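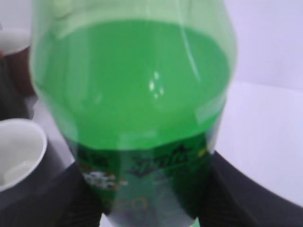 1. Introduction

Phone users take several pictures of the same thing and keep all of them. The stock gallery on most phones shows these pictures one after another in date order, and the user has to scroll through five versions of a receipt to reach the next subject. This report covers the design and testing of Sorora, a small gallery app that groups near-duplicate photos on the phone itself and shows one picture per group. The project was carried out for the mobile systems course at Imholm and took one semester, with the test phase in April.

The work had three requirements, set in the project proposal:

R1. All processing runs on the phone. No picture or part of a picture leaves the device.
R2. A newly taken photo is assigned to a group before the user can reasonably open the gallery.
R3. The app never deletes anything without a direct command from the user.

R3 was easy to meet and is not discussed further. R1 and R2 pull against each other, and most of the report deals with that.

2. Background

2.1 Exact and near duplicates

Exact duplicates are files with the same bytes. They come from messaging apps and backup tools, and a file checksum finds them. Near duplicates are separate exposures of the same subject with small changes in framing, focus or light. A checksum is useless here, as two exposures never produce the same file.

2.2 Perceptual hashes

A perceptual hash reduces a picture to a short string of bits in such a way that similar pictures get similar strings. The usual method shrinks the picture to a small gray image and records whether each pixel is brighter than its neighbor. The distance between two pictures is the number of bits that differ. The method is fast and needs very little memory. It is weak against rotation and against shifts of the subject within the picture, and it discards color completely.

2.3 Learned features

A neural network trained on image classification can be cut before its last layer and used to produce a feature vector. Vectors of similar pictures lie close together. This handles shifts and moderate rotation better than a hash. The cost is run time and battery, plus a model file that has to be shipped with the app.

3. Design

3.1 Overview

Sorora uses a two-stage scheme. The first stage compares hashes and sorts each pair of photos into one of three classes: same, different, or unclear. Only unclear pairs go on to the second stage, which uses learned features. The hash stage is implemented in a separate library, called Clader in this report, so that it could be tested on a desktop computer without the user interface.

3.2 Candidate pairs

Comparing every photo with every other photo is not practical. Clader compares a photo only with those taken shortly before it. The length of this time window is a setting. In the final version a photo is compared with all photos in the same session, where a session ends when no picture is taken for ten minutes. The rule was chosen after a fixed window was found to cut long series in half.

The capture time is read from the file metadata. If the field is missing, the file's modification time is used instead. Screenshots are skipped.

3.3 Hash stage

The picture is reduced to a gray thumbnail and hashed row by row. A second hash is computed column by column, and the two are joined. If the distance between two joined hashes is 13 bits or less, the pair is classed as same. A second, higher limit separates unclear from different. Both limits were fixed on the tuning set before the test set was opened.

Color was added late. In the first version, two products of the same shape photographed on the same background were often put in one group. Packaged goods were the main case, and drinks bottles were the worst of these, since the outline carries nearly all of the bits and the label very few. A coarse color histogram is now computed along with the hash. If the histograms differ strongly, the pair is moved from same to unclear and the second stage decides.
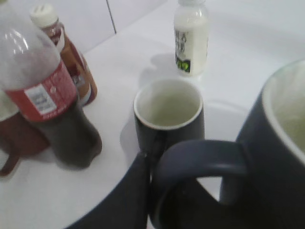
Figure 2. Bottle with a red label on a white tabletop.

3.4 Feature stage

The feature stage runs a compact network on a reduced copy of the photo. Vectors are stored in the app database and are computed only once per picture. The similarity of two vectors is taken as the cosine of the angle between them. A single limit is used, with no unclear class.

3.5 Forming groups

Pairs classed as same are joined into groups. Simple linking (A matches B, B matches C, so all three are one group) led to chains in which the first and last pictures had little in common. This was common in panning series taken from a moving vehicle. The final version requires a new photo to match at least half of the pictures already in the group.

3.6 Choice of cover picture

Each group is represented by one cover picture. The cover is the one with the highest sharpness score, computed as the variance of the Laplacian over the central area. When scores are close, the later picture wins. The user can change the cover by long-pressing any picture in the group, and the choice is kept when new pictures are added.

4. Test setup

4.1 Hardware

All timing was done on a Minhas phone from the course equipment pool. The phone was charged fully before each run, set to airplane mode, and left idle for five minutes after start-up. Screen brightness was set to the lowest level. The case was removed, as it had been found to affect throttling in long runs.

4.2 Photo sets

The test set contains 3698 photos from the project group's own phones. Photos with recognizable persons were removed beforehand. The remaining subjects are mainly food, buildings, documents, whiteboards, household goods and landscapes. Two group members sorted the set by hand, working separately, and disagreements were settled in a joint session. The hand sorting resulted in 1181 groups, counting a picture with no near duplicate as a group of its own.

A smaller tuning set was collected in the same way. No photo appears in both sets.

4.3 Measures

Precision is the share of pairs grouped by the app that are also grouped in the hand sorting. Recall is the share of hand-sorted pairs that the app finds. Precision was given more weight. A missed pair leaves the gallery slightly longer, while a wrong pair hides a picture behind another one.

5. Results

5.1 Grouping

The hash stage alone had good precision on documents and whiteboards and poor recall on food. Food pictures are often taken by hand from changing angles, and the shift between exposures is larger than the hash can handle. The feature stage alone had the best recall in every category but grouped different pages of the same document, which the hash stage kept apart.

The two-stage scheme was close to the better of the two methods in every category except landscapes. Wide views with a large area of plain sky were grouped too freely. The sky fills most of the thumbnail, and small differences in the lower part do not reach the limit.

5.2 Run time

Hashing and comparison took almost 40 milliseconds per photo, including the reading of the file. Reading and decoding took the larger part of this. Using the embedded thumbnail would remove most of the cost, but some camera apps write a thumbnail that does not match the edited picture.

The feature stage was much slower per picture. It was needed for a minority of photos, and in normal use the delay did not show. R2 is considered met for single photos. It is not met on first launch, when the entire library has to be processed. The app handles this by working backward from the newest picture and showing ungrouped pictures as normal.

5.3 Battery

Battery use was read from the system log and is too coarse for a firm statement. No difference between the two-stage scheme and the hash stage alone could be seen in the log for daily use.

6. Discussion

The session rule in 3.2 has more effect on the result than any of the limits. Users who photograph the same subject on different days get separate groups, and it is open whether this is an error. The hand sorting treated such pictures as separate, so the test does not penalize the rule.

The test set comes from a few phones belonging to people of the same age and with similar habits. Results for other users may differ. The color check from 3.3 was tuned on pictures taken indoors, and its behavior under mixed light has not been tested.

The sharpness score sometimes picks a picture with a sharp background and a soft subject. A score weighted by the focus point would be better, but the focus point is not written to the file by all phones.

7. Further work

- Replace the fixed limits with limits per category.
- Mask plain sky before hashing.
- Test the embedded thumbnail with a check for mismatch.
- Repeat the battery test with an external power meter.
- Add support for short video clips, which are ignored at present.

Appendix A. Build notes

Clader builds as a static library and has no dependencies outside the standard library. The desktop test program reads a folder of pictures and writes one line per group. The feature model is not in the repository and has to be placed in the assets folder before the app is built.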